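Subject: Re: [witura-users] Kisia plugin and the incremental build
From: Hiu-tung Yeh
To: witura-users

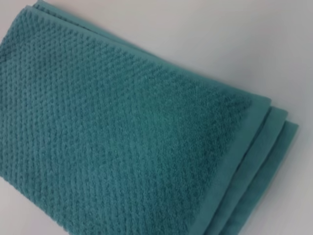
Chaminda, thanks for the log. I read all of it, including the part where the indexer apologises to itself in three encodings.

First the easy bit. You're on plugin build 74, and the warning you get on opening a project is harmless. It means your workspace file was written by an older Witura and has been converted. You'll see it once per project. If you see it every time, the file is read-only, and you should go and have a word with whoever checked it in that way. (In our office that was me, so I had a short and fairly cordial word.)

Now the rest of it.

Chaminda Khan wrote:
> Since moving to the new Kisia plugin, every save in the editor
> rebuilds the whole project. It used to rebuild the one class and
> whatever depended on it. We have 1,249 source files and I now have
> time to make tea between saves, and I don't even like tea.
>
> I have tried:
> - cleaning the output folder
> - deleting the index and letting it rebuild
> - turning off the Fu formatter on save
> - turning it back on, out of guilt
>
> Rename and Extract Method both still work, though Rename takes
> ages as well. Is there a setting I have missed, or is this just how
> we live now?

There is a setting and you have missed it, but so did everybody else, as it lives under Editor > Appearance > Advanced. I can only assume it was raining that day and they put it in the nearest drawer. It's called "Track generated sources", and the new plugin switches it on when it installs.

With it on, Kisia treats anything in a generated folder as an input. Your annotation step writes into that folder on each build, with fresh timestamps. So you save a file, the build runs, the generated files look new, and Kisia decides the whole world has changed and begins again. Rename is slow for the same reason: it waits for the index, and the index waits for the build.

What to do:

1. Close the project. Closing just the editor tabs won't do it.
2. Open the settings from the welcome window and turn off "Track generated sources".
3. Delete the folder called .kisia-state in the project root. Leave .kisia alone, unless you enjoy typing in your run configurations again.
4. Open the project and let it do one full build.

The first build will be as slow as ever. On our code, saves after that went back to touching 26 files, down from the lot.

Turning the formatter off made no difference because Fu runs before the save is written. It's a noisy neighbour but it didn't do this one.

If you need generated sources tracked (King-fai's team does, their parsers come out of a grammar file), leave the setting on and add this line to kisia.properties:

generated.compare=content

The default is "time". With "content" it hashes the files and ignores the timestamps. It costs a little on each save and falls over if the generated folder holds more than 200 files, at which point it goes quietly back to "time" and mentions it only in the debug log. Ka-ming has a patch that makes it complain out loud. The patch has been waiting for review since May, so if anyone with commit rights is reading this and feeling restless, there you are.

Hui-mei asked on the other thread whether this also explains the debugger stopping on the wrong line. I don't think so. That one looks like stale line tables, and she's using the Ernodent application server, which keeps its own copy of the classes and guards it jealously. Restart the server after a hot swap and see if it still happens. If it does, please start a new thread with a new subject line, as the last one is still called "quick question" and is now longer than the manual.

Chaminda, could you post your kisia.properties if the steps above don't help? Take the repository password out first this time.

Hiu-tung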